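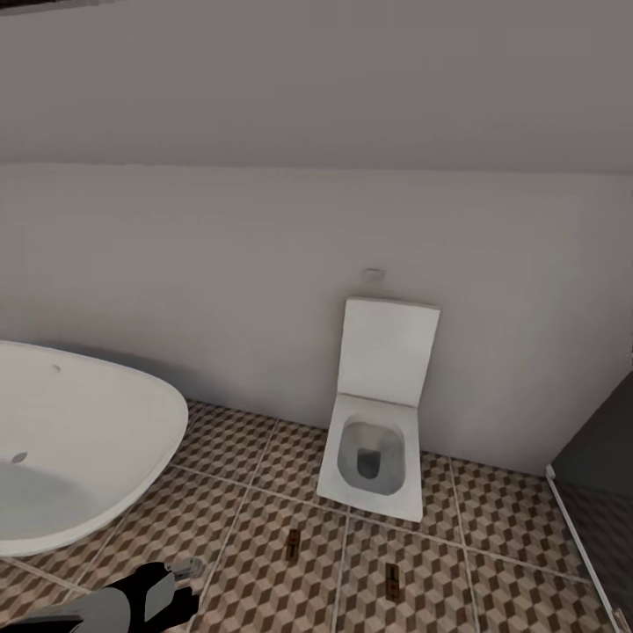 Ukthorpe Neighbors' Association
Minutes of the December meeting, Monday, 7 p.m., back room at Salazar

Minutes taken by me, Adhiambo Kirui. I came in straight from work with half a sandwich, so if I missed your name in the first five minutes, tell me and I'll add it.

November minutes were read and approved with one fix. The spring plant swap is on the library lawn, and I had written "library lamp." Sorry!

Winter street parking. We spent most of the evening on this one, as you'd expect. The city wants cars off the even side of Allutora Street overnight whenever snow is called for, and people on the hill don't have driveways. I read out the letter from the streets office (it's two pages and says the same thing twice). We talked about asking the church for the use of its lot, and then about whether the plow could do the hill last so folks have time to move their cars after breakfast. I liked that second idea a lot and said so, probably too loudly. We voted to ask for both. I'm writing the letter and will read it to anybody who wants to hear it before it goes out. 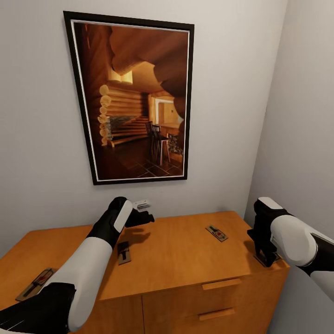
There was also a long side talk about people saving shoveled spots with lawn chairs. Strong feelings all over the room! We left it alone for this year.

Money. We have 2,778 dollars in the account after the fall bake sale and the dues that came in late. The insurance for the summer block party is 600 dollars, same as last time, and we agreed to pay it now so it's off the list. The bounce house question got pushed to next month.

Newsletter. Flarnar, the print shop by the bus stop, has raised its price for color, so we're going back to black and white for the inside pages and keeping color on the cover. I still need short pieces from people. A recipe is fine, a lost cat is fine, and a complaint about the leaf blowers is fine if it's under a page.

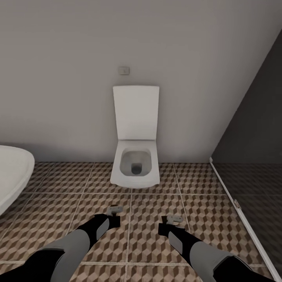
Wall-hung toilet with the flush plate above.

Crossing by the school. The paint on the crosswalk is so faded that I drove right up to it last week before I saw it (I did stop). We've asked for new paint before and got a form letter. This time we're sending the request with signatures, and the sheet went around the table and came back with 12 on it, which is a fine start. It'll be at the Salazar counter through the end of the month if you'd like to sign. 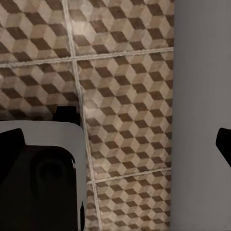
We also want a flashing sign there for the morning drop-off, but that's a county thing and a whole different form. I have the form. It's on my kitchen table under the other forms.

Any other business. The tool library is missing 2 rakes and the long ladder, so please check your garages. Caroling starts from the corner by the mailbox, and bring a flashlight, as the streetlight is still out.

We wrapped up at 8:40 p.m. Next meeting is same room, same time, and I'm bringing the coffee.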